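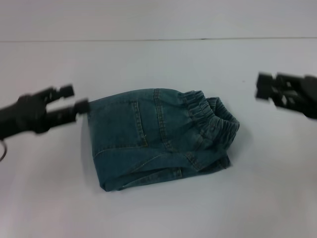

Pull-on jeans are denim pants held up by an elastic waistband in place of a fly, button and belt. They are sold for small children, for adults who have trouble with buttons, and as general casual wear. Most keep the look of ordinary jeans, with patch pockets on the back and topstitching in a contrasting thread, often tan or gold.

Construction

The waistband is usually a tube of denim with a flat elastic band inside it. The elastic is shorter than the tube, so the cloth gathers into small pleats when the band is at rest. In some makes the elastic runs all the way around. In others it covers only the back, and the front is left flat.

The main leg seams are often sewn with two parallel rows of stitching, called double-needle or twin-needle stitching. This holds the seam allowance down and takes strain off a single line of thread. Back pockets are cut as separate pieces, pressed along the edges and sewn onto the outside of the seat. Hems are turned twice and stitched, which makes them the thickest part of the leg.

Fading

Indigo dye stays mainly on the outside of the yarn and wears away with rubbing. Raised places such as seam edges, pocket edges and hems go pale first. Washing the pants inside out slows this down. Creases left in place for a long time can also show as lighter lines, so stored denim is sometimes refolded along different lines once or twice a year.

Folding

The gathered waistband makes pull-on jeans a little harder to fold than jeans with a flat waist. The waist end springs up and is always thicker than the rest. A common method is as follows.

The pants are laid on a flat surface and smoothed from the waist toward the hems. One leg is brought over the other so that the back pockets face out. The point of the seat, which sticks out at the crotch seam, is tucked in to give a straight edge. The hems are then brought up toward the waist, and the legs are folded again into halves or thirds.

Thirds give a shorter bundle that can stand on edge in a drawer. Halves give a flatter one, better for a shelf. Small sizes need fewer folds, and a child's pair may hold its shape poorly if folded too many times.

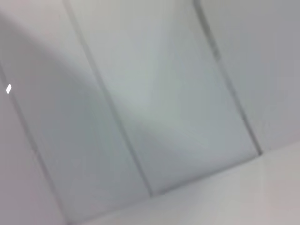

Stacks of pull-on jeans tend to lean, as all the thick ends are on the same side. Turning every second pair around evens this out. Rolling is another choice - it suits suitcases and deep baskets, but the waist end still makes one side of the roll fatter.

Store practice

Shops fold to a set size so that stacks match. The retailer Altden used a card 200 mm wide and 140 mm deep for children's denim, with the legs folded around the card and the card then pulled out. The clothing maker Grendex listed its pull-on style as pattern 604 and shipped it folded in thirds, waistband up. Its later pattern 3934 had elastic in the back only and was shipped in halves. Both styles were dropped from the December catalog and replaced by a knit version.

Care

Pull-on jeans are washed like other denim, in cool water with dark colors. High dryer heat shortens the life of the elastic. Pants should be fully dry before folding - the waistband holds water longer than the legs and is the last part to dry.

See also: Denim, Elastic, Topstitching, Patch pocket

Last edited Jul 30, 2025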